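Course materials > Hardware servicing > Handouts

Home | Modules | Timetable | Handouts | Stores | Help

Skerncombe Technical Centre
Desktop Hardware Servicing, Unit 3
Handout 3.2: Opening, inspecting and stripping a tower

1. Scope

This handout covers the work between switching off a desktop tower and lifting out its motherboard. Rebuilding and first power-up are in Handout 3.4. Read the notes on static in Handout 3.1 before the practical. The notes assume a standard tower with a removable side panel, a single processor socket and a separate power supply.

The tower is worked on lying on its side, open side up. All directions in the notes refer to the case in that position, seen by a person standing at the front bezel. 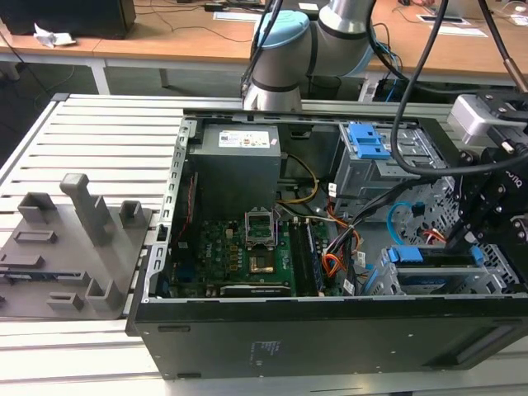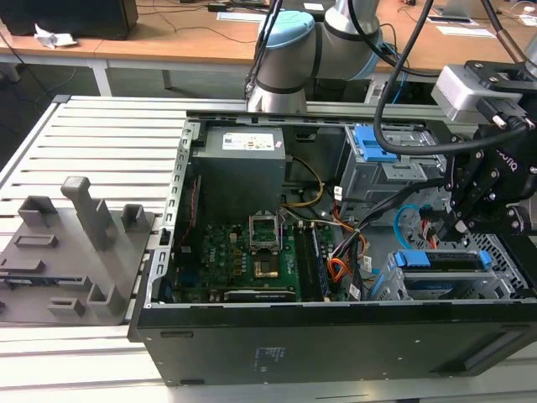
Both show a tower with the side panel off and the retention frame of the CPU socket open.

2. Isolation

2.1 Shut down from the operating system. Do not hold the power button in unless the machine has stopped responding.

2.2 Switch off at the wall, then at the rocker switch on the power supply if there is one. Remove the mains lead from the back of the unit.

2.3 Press the front power button once and hold it for a few seconds. Any charge left on the output side is drained through the board. A fan may twitch.

2.4 Remove all other leads: monitor, keyboard, network, audio. Note anything that was fitted in an unusual port.

2.5 The power supply is not to be opened at any stage of this unit. The capacitors on the input side can hold a dangerous charge after the mains lead has been removed. A faulty supply is replaced as a whole.

3. Access

3.1 Find how the side panel is held. Common arrangements are two screws at the rear edge, a single latch, or a sliding panel with a catch. Work out which one it is before applying force. A bent panel edge will not go back.

3.2 Lay the case down before taking the panel fully off. Loose screws inside the case will then stay on the board side where they can be found, and the panel does not drop.

3.3 Store the panel flat or upright against something that will hold it. It should not be left on the floor next to the bench.

4. Inspection before touching anything

Record the condition of the machine on Worksheet B. The following order is used in the assessment.

4.1 Power supply. Read the rating label. Write down the total output in watts and the maximum current on each rail. A label marked 500 W does not mean that 500 W can be drawn from one rail. Check the 12 V figure separately, as most of the load on a modern machine is on that rail.

4.2 Motherboard. Look for swollen or leaking capacitors, browning around the regulators, and damage to the tracks near the mounting holes. Look along the board at a low angle as well as from directly overhead. A slightly domed capacitor is easily missed from above.

4.3 Processor socket. See section 6.

4.4 Memory. Record how many slots the board has, which ones are filled and which are empty. Where only one module is fitted, check the board manual for the slot it should be in. Some boards will not start with a single module in the wrong slot.

4.5 Expansion slots. Record the type and whether a card is fitted. Check the rear blanking plates at the same time.

4.6 Drive bays. Record each drive, its bay and its two connections (power and data).

4.7 Cables. Look for nicks in the insulation, pulled terminals, and any cable resting on a heatsink or in the path of a fan blade.

5. Cables: identification

The supply leads in a desktop machine follow a colour code. The code is a convention, and it applies to traditional multi-coloured looms only. Many newer supplies have all-black leads and are identified by connector position.

Colour - Function
Black - Ground (0 V)
Yellow - +12 V
Red - +5 V
Orange - +3.3 V
Purple - +5 V standby
Green - Power-on signal
Grey - Power good
Blue - -12 V

Data cables have no colour code. A SATA data cable may be any colour the maker chose, and a yellow data cable has nothing to do with the 12 V rail. Follow the cable to its connector before writing down what it is.

The small wires from the front panel (power switch, reset switch, power light, disk light) go to a block of pins, normally at the edge of the board. Draw this block on Worksheet B before removing any plug. Polarity matters for the lights and does not matter for the switches. Some makers use one combined plug, and in that case only the orientation need be noted.

Label any cable whose purpose is not obvious. Use the tie-on tags from the stores, and write the far end first, then the near end. Masking tape is not accepted in the assessment because the adhesive lifts the print from ribbon cables.

6. The processor socket

In a land grid array socket the pins are in the socket and the processor carries flat contact pads. The pins are sprung, very fine, and set at an angle. They cannot be straightened reliably.

6.1 Keep the socket covered at all times when no processor is fitted, except during inspection. Covers for the common sizes are kept in stores under part number 2722.

6.2 Do not blow into the socket, brush it, or wipe it with a cloth. Loose dust may be removed with a hand blower held well clear.

6.3 Inspect under a lamp. Move the lamp and keep the board still. An undamaged field of pins shows an even reflection that travels across it as the light moves. A bent pin shows as a bright or dark point out of step with its neighbours.

6.4 The retention frame is opened by pressing the lever down and slightly outwards, away from its catch, and letting it rise under control. The frame then hinges back. It should swing freely. Stiffness at the hinge is to be recorded as a fault.

6.5 When a processor is fitted, line up the notches or the corner mark, lower it straight down, and let go. It is not to be slid or pressed by hand. The frame applies all of the force.

7. Drives

Drives are removed before the board. They are heavy in comparison with the other parts, and a 3.5 inch drive dropped onto a motherboard will normally write it off.

7.1 Disconnect the data cable first, then the power. Grip the plug body. Many SATA plugs have a metal spring clip which must be pressed in before the plug will move. Where the plug has no clip, pull straight and do not rock it from side to side. The plastic tongue on the drive breaks easily.

7.2 Many business machines have tool-free drive bays. The moving parts are often in coloured plastic so that they can be told apart from the fixed parts. Press or lift the latch fully before drawing the drive. If the drive does not move, look for a second catch or a screw on the hidden side of the cage.

7.3 In some cases the cage itself hinges or lifts out to give access to the board. Check that every cable passing over or through it has slack. Free the cables from their clips before moving the cage.

7.4 Place each drive on foam, label side up. Mark it with the bay number. Drives in the Davov training machines are numbered in the inventory and must go back into the machine they came from.

8. Removing the board

8.1 Take out expansion cards. Release the catch at the inner end of the slot, undo the bracket at the rear and lift evenly.

8.2 Take out the memory. Open the catches at both ends (on some boards only one end has a moving catch). Hold the module by its edges.

8.3 Disconnect the main power connector. Press the latch and pull upwards, supporting the board beside the connector with the other hand. The board flexes a good deal here and this is the most common cause of cracked joints in student work.

8.4 Disconnect the processor power connector, usually near the rear edge of the case.

8.5 Disconnect fans, front panel wires, USB headers and audio header.

8.6 Remove the board screws, starting at the centre and finishing at the corners. Put them in the tray and count them against the worksheet.

8.7 Slide the board slightly away from the rear port plate, then lift. Check underneath for a standoff that has come away with its screw.

9. Values for the practical

Measurements on the supply are taken at the test jig only, with the supply loaded. Accepted limits are plus or minus 5 per cent on the three positive main rails.

Rail - Lowest - Highest
+12 V - 11.40 V - 12.60 V
+5 V - 4.75 V - 5.25 V
+3.3 V - 3.14 V - 3.47 V

Record readings to two decimal places. A reading exactly on a limit is a pass, but is to be repeated once.

The load box draws roughly 781 mA on the standby check. Readings taken without it are not valid.

10. Common errors

Memory removed with one catch still closed.
Front panel block not drawn before unplugging.
Power supply wattage copied down without the rail currents.
Screws for drives and screws for the case mixed in one tray. The threads differ, and the wrong one will strip the hole.
Socket cover left off during the break.
Cable ties cut towards the board.

11. Preparation for the next session

Complete Worksheet B, including the sketch of the cable runs. Read the Besson bench guide, the chapter on standoffs and grounding. Bring the Lusau meter leads already issued. Replacements are signed out from stores under item 1725.

Handout 3.1 | Handout 3.2 | Handout 3.4 | Worksheet B

Skerncombe Technical Centre | Contact stores | Accessibility | Back to top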